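Gripper comparison for two-arm suturing, final report (group 2)
Urszula Cieślak
March 14, 2020

What we did

Compared two sets of jaws for the suturing task. Set A = narrow jaws, set B = the longer blades with the slot. Both fit the same wrist, so no new mounts. Same controller for everything (the Trotton one, old firmware, we didn't get time to update it). Arms were set up in August by the group before us and we kept their calibration file, which was maybe a mistake, see below.

Each trial = one stitch, throw and pull, then tie. Start position reset by hand. Operator sat at the Manura console and could only see the camera picture, no looking over at the table. We logged grip attempts, drops, and time to finish the knot. 167 trials kept in the end. 33 thrown out, mostly because the log file didn't close properly and a few where the wrong jaw set was entered in the sheet. 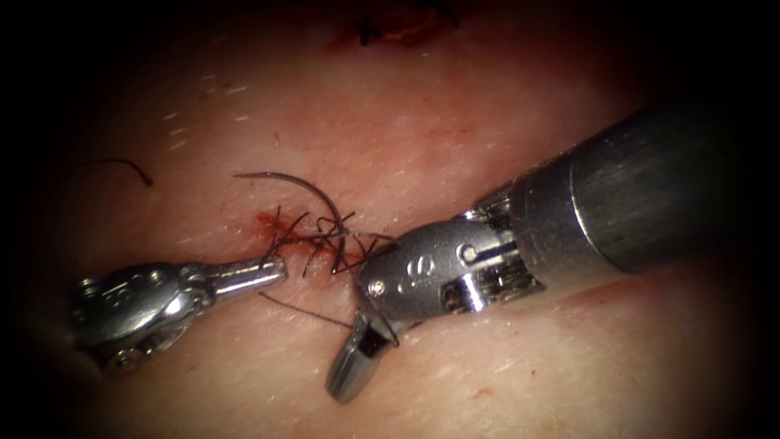
Fig. 1. Two instruments at the stitch, left jaws closed, right jaws open. Earlier stitch near top edge.

Camera stuff. We left the camera fixed for all trials. Light is strong in the middle and drops off fast, so anything near the edges is hard to use. Dark thread against the shadow was the worst case, operators lost the tail and had to feel around for it (no force feedback so "feel" means guess). Also glare on the metal right where you want to see the jaws. We tried turning the lamp down but then the thread went too.

Results

969 grip attempts logged over the kept trials. Narrow jaws dropped the thread less often when picking up a short end, longer blades were better for pulling a loop through. Time to knot was close, we dont think the difference means much with so few operators. Mixed setup (one of each) was what both operators liked best — but we only ran it at the end, when they had already had alot of practice, so not a fair test.

Problems

Old calibration file. Right arm had a small offset that we only found after the Nisstead session. Corrected in the log for later trials, not the early ones.

Cable slack in the right wrist. Open command sometimes lagged. Retensioned it once — should of written down which trial.

Next time: redo calibration first, second light from the side, randomize jaw order. Raw logs and the spreadsheet are in the Pawłowska folder, tab 2 has the dropped trials.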